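Priden FAQ: the questions I keep getting

Last updated 5 December 2021

Hi, I'm Ritva Niskanen, and I write most of Priden, which is the planning and control software for taking computers apart and putting bits of them back together with an arm. My inbox has started to repeat itself, so I'm putting the answers in one place.
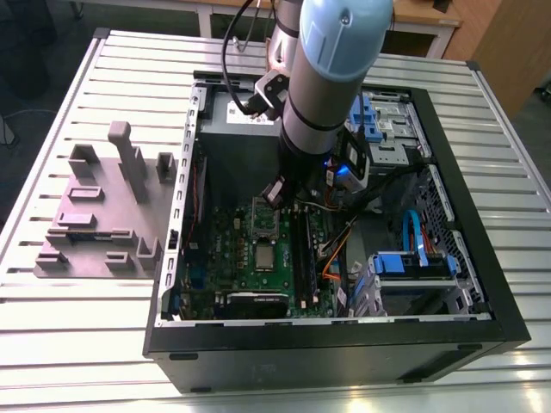
I'll add to this page when I get the time (December is usually good for that, we'll see). If your question isn't covered, write to me anyway, I do like hearing from people!

So what does Priden do, exactly?

It sits between your camera and your arm controller. You tell it something like "go to the memory slots and get ready to grip," and it works out where the slots are, finds a path that doesn't hit the case, and sends the motion down to the controller. It also watches the forces on the way and stops if something pushes back harder than it should. It's not a simulator and it's not a drag-and-drop teaching tool. You write a task file in plain text and Priden runs it.

What's Drirkine, then? Do I need both?

Drirkine is the perception half. It started life as a folder inside Priden and got so big I had to move it out. It finds the case, then the motherboard, then the parts on the board, in that order. You can run Priden without it if you're happy measuring everything by hand and typing in the poses. I did that for the first few months and I do not recommend it, my notebook from that time is mostly crossings-out.

Why go case first and then board? Why not just look for the CPU?

I tried! A shiny metal lid on a CPU is a rotten thing to look for all by itself. It picks up whatever light is in the room, and the inside of a PC case is full of other shiny metal. If you already know where the board is, you only have to search a little patch, and the false hits mostly go away. Same goes for memory slots. They're dark and straight and lovely to find once you know which way the board is turned.

My detections go all over the place when the lights are on. Help?

Check for glare first. Bare aluminum tables are great to bolt things to and awful to look at through a camera. Turn on show_saturated in the Drirkine viewer and it paints every blown-out pixel pink. If the pink is on your table, you can mask it and carry on. If it's on the board, move the lamp. I've never once fixed it by fiddling with the exposure for an hour, and I've spent that hour many times.

How does the planner deal with cables?

Badly, but better than last year. Cables are the part I lose sleep over. They sag, they move when you bump them, and you can't get a CAD model of them. Right now Drirkine marks anything thin and loose-looking as a "soft zone," and the planner pays a penalty for going through one. It's allowed to brush past if there's no other way, but it slows down to do it. If you want it strict, set soft_zones to "hard" and it'll treat every cable like a wall. Be warned that in a crowded case you may get no plan at all.

And what about the arm's own cable?

Oh, this one. Give it plenty of slack and then tell Priden about it! There's a setting called dress_pack where you put in a rough shape for the loop along the arm. People skip it, the planner cheerfully spins the last joint all the way around, and then I get an email with a sad subject line.

Why does the gripper stop above the part and wait?

That's the hover step and it's on purpose. The arm comes in to a point above the target, takes a fresh look, corrects itself, and only then goes down. The default hover height is 80 millimeters. You can bring it down to 13 if your case is shallow and you trust your calibration. I wouldn't go lower, the camera view gets blocked by the gripper and the correction turns into a guess.

How long does planning take?

Depends a lot on how cramped things are. The planner gets a budget of 2256 samples per try and it's allowed 9 tries before it gives up and tells you so. In an open case it nearly always finds something on the first. Reaching in past a drive cage is another story, and you might want to go make tea.

Do I need a fixture plate?

You don't need one, but get one. Having somewhere known to set a part down makes the task file so much shorter. Mine go in as a file called plate.txt with a name and a pose for each holder, and then you can write "put in holder_back_left" like a normal person. If you change anything on the plate, update the file. (I say this as someone who moved a holder and didn't.)

Does the case have to lie on its side?

For now, yes. Drirkine expects to look down into it with the side panel off. I have a branch where the tower stands upright and the arm comes in from the side, and it sort of works on one model of case.

Which arms work with it?

Anything that takes joint positions as a stream should be fine with the MacLeod bridge, which is the little program that talks to the controller. There's an older bridge called Grulovska that some of you are still running. It gets bug fixes and nothing new. Moving over is mostly renaming things in your config, and there's a script for it in the tools folder.

It stopped halfway and says "contact not expected." Now what?

Don't press resume! Look inside the case first. Run the back_out command, which retraces the path in reverse at a crawl, and then open the log and look at the last force plot. A slow ramp usually means a cable. A sharp spike usually means metal, so go check your case pose.

Can I send you a log?

Please do. Zip the whole run folder, including the camera stills, and tell me which version you're on. I answer in batches, so give it a few days.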